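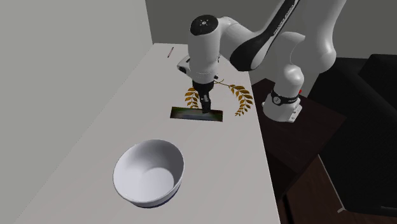 I nearly didn't make it to the Hirkeo open day at all, because the bus dropped me at the wrong end of the campus and I had to run for it (in new shoes, never again). But I got a seat for the student robotics talk, and I'm so glad I did!

The class spends all fall term on picking and placing, first in simulation and then on the real arm downstairs. Anežka Malý, who teaches it, told us every team has to get through 300 simulated tries before she'll even hand over the lab key. The groans from the back row told me who her students were.

My favorite project was Titton, from a team of four led by Orysia Dmytriv. They're teaching the arm to deal with ordinary household stuff - bowls, pencils, framed pictures - and the flat things are what drive them crazy. A bowl has a rim you can grab. A picture frame lying on a table gives you hardly any edge, and if you come down a hair too low the fingers just push into the tabletop. Orysia let me move the simulated arm myself with a game controller. I was terrible! I flipped the bowl over on my first go and a kid of maybe 12 behind me sighed very loudly and asked for his turn.

After that we squeezed into room 1714 for the real arm, which was slower and a lot quieter than I'd expected. Coffee was down the hall in 1701, with poppy seed cake that went fast - get there early if you go. The next open day is in November, and Orysia says her team will be showing Titton again, hopefully with the frames sorted out by then.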